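Wednesday, late

The town of Barkville has decided that my street is to be resurfaced, and that the resurfacing will begin at 6 in the morning, and that it will go on for as long as it goes on. The notice came through the door folded inside a flyer for gutter cleaning, so I nearly threw out both. I now know the job number (1158) by heart, and I have recited it to three different people on the phone. The third one asked me to spell it.

Moved the car last night to the lot behind Kratochvíl, the shoe repair place, where the sign says two hours and everybody leaves their cars until Christmas. Came back this morning to a ticket. First one that lot has seen in years, I would bet money on it, except the money is already spoken for.

Spent the rest of the morning trying to read with the windows shut. July, no air conditioning, a machine outside chewing up the old asphalt with real appetite. Got through two pages. The book is about a man who walks the length of a river and has feelings on the way. By the second page he had met a heron. I put him down there and went to scrub the bathtub.

The garden is doing what it wants. I planted orach in April on the strength of a seed catalog that called it "the forgotten spinach," and having now eaten it for three weeks I have a theory about the forgetting. It is as tall as I am. It is dark red and handsome and the neighbors compliment me on it over the fence, and I send them home with bags of it. They have started complimenting me from farther away.

Lunch was orach. Supper was going to be orach, but the dust had settled all over it, so I had toast and felt I'd been let off.
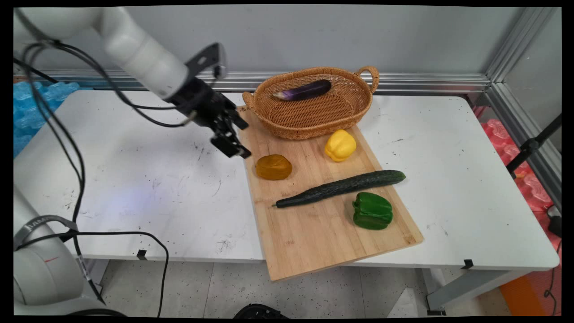
Cutting board, white table, something round and orange. More color than I've managed all week.

The dentist called to move my appointment to the same morning the paving crew does our end of the block. I said yes. Drilling indoors or drilling outdoors, and at least at the dentist's they have a fish tank.

Must ask at Revia whether they still sell the foam earplugs or only the wax ones. The wax ones fell out last night and I found one in the bed this morning, stuck to my elbow.

It's past 11 and there is a truck idling out front with its lights on. Going to bed anyway. Car is in the lot again.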